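About Skolum

Skolum is an evening cookery school above a hardware shop in Kerka. We started because we were fed up with cookery schools. Most of the ones we tried sold a nice apron, a glass of wine and a lesson in watching somebody else cook, and we went home no better at making soup than before.

So be warned that we are doubtful about a good deal. We doubt that you need a knife costing a week's wages. We doubt that searing meat "seals in the juices", whatever your uncle tells you. We have read plenty of claims for copper pans and have yet to taste the difference in a boiled potato.

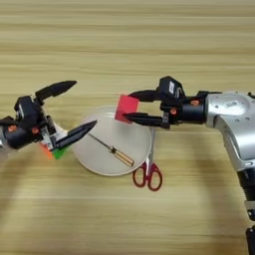
Classes run from October to spring and start at half past six. Each course is 64 hours long, spread over two terms, and there is no certificate at the end. We looked into offering one and could not find an employer who had ever asked to see such a thing.

You will cook plain food: bread, stock, eggs, beans, a roast, two or three puddings. The flour comes from the Miettinen mill in bags that are dull to look at. We tried dearer flour under blind tasting and most of the room picked the cheap loaf.

Wonon, the booking firm we use, keeps asking us to put star ratings on this page. We have said no. People who enjoyed their evening give five stars, and that says little about whether they can now make gravy.

The full course costs 800, food included. If that seems a lot, borrow a decent cookbook from the library first and see how you get on. Some people never need us after that.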